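Grants > Community Kitchens > Mamard Lunch Table > Progress reports

Mamard Lunch Table: where we're up to
9 Jan 2021
By the project coordinator

Hello all, and thanks for your patience with this one. I know it was meant to be a two-pager with a table in it. I've started the table three times and it keeps coming out looking as if we do nothing but buy onions, so you're getting a letter.

The short version is that the lunches are running, the money is mostly where we said it would be, and the garden half of the project is behind. I'd like to move a bit of the budget and I'll ask for that properly further down.

When you first funded us the plan was to cook a sit-down lunch in the old Hayes Street hall and get older people from the Mamard end of town in the door. Well, sitting down together went out the window last year, as it did for everyone, so we swapped to cooked meals in containers, dropped at the front gate. I grumbled about it at the time. I thought we'd lose the whole point, which was company. Some of that did get lost, and I won't dress it up, but the gate chats have turned into a thing of their own. People come out in their slippers and tell you about their tomatoes for ten minutes. We've had to build that into the delivery times! The first runs were planned as if everyone would grab the bag and go back inside, and the last few houses were getting their lunch nearer to afternoon tea.

We've now sent out 2795 meals since the August start. That's ahead of what I put in the application, though I should own up that I guessed low on purpose. The favourites are the lamb and barley, the pumpkin soup and (this surprised me) a plain macaroni cheese that we only made because a supplier was out of mince. The curried lentils came back with polite comments. I've taken them off the list until the weather cools down and I can have another go with less chilli.

On the food itself, our fruit and veg still comes from Karovell, who have been very fair with us. They do a mixed box that changes with whatever is going cheap, and it keeps the menu honest, if a little heavy on zucchini this summer. Dry goods we get in bulk and store at the hall. The storage cupboard had a leak in the spring and we lost some flour and a sack of rice. I claimed nothing for it because the excess was more than the rice was worth. The council has since fixed the gutter and I've moved everything up a shelf anyway.

Now, the garden. I said we'd have 3 raised beds planted out behind the hall by the end of the year, growing herbs and greens for the kitchen. We have the beds. We do not have much in them. The soil delivery was late, then it was too hot to put seedlings in, and then the possums found the parsley. I've got netting on the way and I'd rather plant in autumn than throw good seedlings at the problem now. There is a very healthy rosemary bush that was there before us, and I am not counting it as an achievement.

The cooking lessons are the other piece you asked about. These were meant to be small groups in the kitchen, learning to cook for one or two on simple gear, the kind most people have on a bench at home. A lot of our regulars don't like turning on a big oven for a single chop, and a few have given up on theirs altogether. So the lessons are built around small ovens, one-pan dinners and reheating leftovers without drying them out. We've run 3 sessions with tiny numbers and plenty of space between people. The feedback forms mostly say "more desserts". One says "less talking", which I'm taking on the chin.

I've been writing up the recipes from those lessons as a booklet in large print, with the oven temperatures on the same page as the ingredients so there's no flipping back and forth with floury hands. The first draft is done. It has the fish parcels, the baked apples, a cheese and corn slice and a page on which containers can go in the oven and which can't, seeing as that came up in every session. Pluritz is doing the layout at their community rate and I should have proofs back soon.

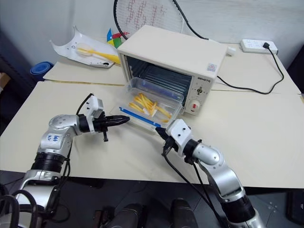 Small oven with its wire rack, and a clear plastic container at the opening.

The booklet is where my request comes in. You approved $700 for printing, and that will cover the first run if we stick with stapled pages. Having tried a stapled mock-up in a real kitchen, I think we should go to a spiral binding so it lies flat on the bench. It costs more per copy. What I'd like to do is use what's left in the garden line (the timber came in under the quote - a small miracle) to make up the gap. No new money needed, just your okay to shift it across. If you'd prefer we print fewer copies and leave the garden money alone, that works too, but I'd need to know before the proofs are signed off.

A couple of smaller things. The hall's hot water is unreliable again and I've asked the council to look at it. The insulated bags are wearing at the zips, and I'll replace them one at a time as they go. Our food safety check was passed with one note about labelling the freezer shelves, and that was sorted the same afternoon with a marker and some masking tape. Fuel costs are a touch over because we added the houses past the highway. I'd like to keep those houses on, even if it means trimming somewhere else, as there's nothing else out that way.

What's next: autumn menu, planting once it cools off, and more lessons as soon as the hall rules let us fit a few extra people in. I'd love to have one proper lunch at a long table before the grant finishes. I have no date for it and won't promise one, but the tablecloths are washed and folded in the top cupboard.

Receipts are in the shared folder, in order this time. Give me a ring if anything in there looks odd, particularly the zucchini.

Contact the Mamard Lunch Table | © Mamard Lunch Table 2021 | Back to top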